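Grendivlow Desks: Frequently Asked Questions

What load can the desk carry?
The standard frame is rated for 17 stacked reams of paper, evenly spread. Do not sit or stand on the top.

Can I order replacement legs?
Yes. Quote part number 1104 and the finish. Legs are sold in sets of 4 and ship with bolts.

Which cleaner should I use on a white top?
Use a damp cloth and mild dish soap. Avoid bleach, acetone and scouring pads – they dull the surface. Ink marks should be treated within 9 hours.

Does the Gunside cable tray fit older desks?
It fits any frame with two cross rails. Frames with a single rail need the Fakness adapter, sold separately.

How do I level the desk?
Turn each foot clockwise to lower that corner. Tighten the lock nut when finished.

Who handles warranty claims?
Write to Peninah Mugo in the service office. Include the order number and a short account of the fault.

Is the back edge of a tabletop always straight?
No. Some tops have a shallow recess along the far side. Measure the depth at both the recess and the full-depth section before ordering a screen or clamp.

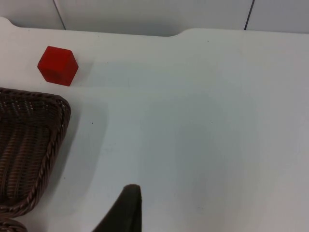
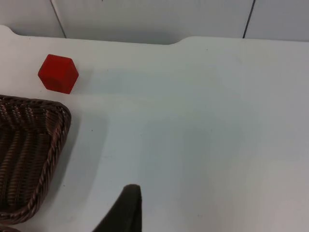

White tabletop with a recessed far edge, both views.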